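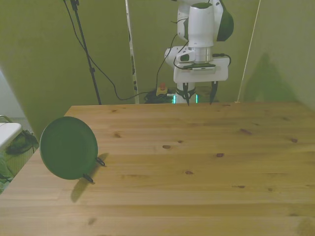

Figure 8. Round dark green plate in the near-upright position, over the pine tabletop.

3.2 Plate orientation and rim contact

Plates were grouped by resting pose: flat, leaning, and near-upright. The near-upright pose (Figure 8) exposes the raised rim on one side and turns the flat bottom to the other, so contact is limited to a short section of the rim. Of the 513 placements coded for the table-clearing task, 21 were assigned to this group. Two coders, Srisuk and Thaler, worked independently and disagreed on 13 placements, mostly at the boundary between leaning and near-upright — these were settled by a third reading. Knots and plank seams in the wood were kept as position references. Glazed and unglazed rims were not separated in the analysis.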